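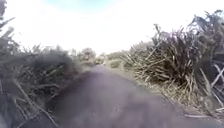 Backyard and Trail Birding, Session 3: Keeping Notes You Can Read Later

Handout by Thilini Ekanayake

Last session we covered binoculars and why yours fog up. Tonight is the notebook. Most of you already have one. Several of you showed me yours, and I saw a lot of entries reading "small brown bird, left."

What goes in an entry

Write the time first, before you look up anything. Then the place, then the weather in three words or fewer. Then the bird. If you don't know the bird, write down what it did. A bird that walks head-first down a trunk has told you more than its color ever will, and color is the thing beginners get wrong in poor light. I have a page from my first May that lists a purple robin.

Size by comparison

Inches are no use at a distance. Use birds you know: smaller than a sparrow, between a robin and a crow, bigger than a crow. Put a question mark after it if you like. Question marks are free.
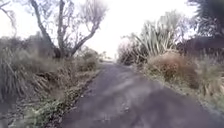 Sound comes next, and people dread it. Write the call in whatever nonsense syllables you hear and don't let the field guide correct you. My own entry for the towhee says "drink your tea" like everybody's, but my wren says "cheeseburger cheeseburger," and I have never once missed a wren.

Counting

Count single birds up to 28 or so if they'll sit still. For flocks, count ten, see how much sky ten takes up, and go from there. One of last year's class turned in a blackbird flock of exactly 638. I admired the confidence - I did not admire the arithmetic.

Nests

If you come across one, note it from where you stand and keep walking. Don't part the branches. Don't go back every morning to check on the babies, either. A parent that is scolding you is not feeding anybody.

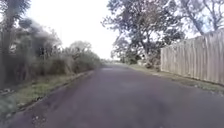 The same goes for fledglings on the ground. A stubby-tailed youngster hopping around with a cross expression usually has a parent close by, also with a cross expression. Leave it there and write it down.

For next time

Ten entries, any place you like, at least two before 8 a.m. Yes, both of them. Bring the notebook, not a typed copy. I want to see the coffee stains.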